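Collections > Nilldale Household Sets > Tabletops and Wiping > README

Tabletops and Wiping, a Nilldale household set

Welcome, and thank you for taking an interest in a set that is mostly tables. We have grown very fond of it over the past year, and we hope this page answers most of what you'd want to know before you start downloading (it's a big folder, so please do read the part on sizes first).

What's in it

The set follows one ordinary chore, clearing and wiping down a table, through 65 sessions. Each session has its own folder with the stills, a plain text note written by whoever did the wiping, and a small file listing the cloth, the cleaner and the kind of surface. Kitchen tables, desks, a couple of folding tables and one very scratched workbench are all in there. Rezaul Ekanayake put together the surface list, and he was patient enough to go back and redo it when we decided that "light" and "white" should be separate entries.

Sizes and folders

Stills are grouped in batches of 1000, with a shorter batch at the end. If you only want a taste, take the folder called starter, which holds 15 sessions and fits comfortably on an old laptop. The notes are in English, apart from a few by Bronisława Jabłońska, who wrote hers in Polish and then kindly added a translation underneath each one.

About the labels

Every still has one of three labels: cluttered, partly cleared, or bare top. We went back and forth over "bare top" for longer than I'd like to admit! In the end it refers only to the tabletop in view, so small specks are allowed, and tools in the foreground don't change the label. Shadows were the other headache, particularly on pale surfaces, where a soft one can look a lot like a smear. Nathalie Kuipers checked those by eye and marked the doubtful ones with a "shade" tag.

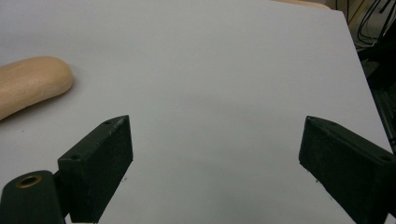 Pale gray-white tabletop, label: partly cleared, tag: shade. Note the small specks near the fingers.

Known gaps

Dark tables are thin on the ground, and we have only 10 sessions on glass. Round tables are missing from the starter folder, which we mean to fix in July. If you find a label you disagree with, write to Khrystyna Hladun with the session number and she'll have a look.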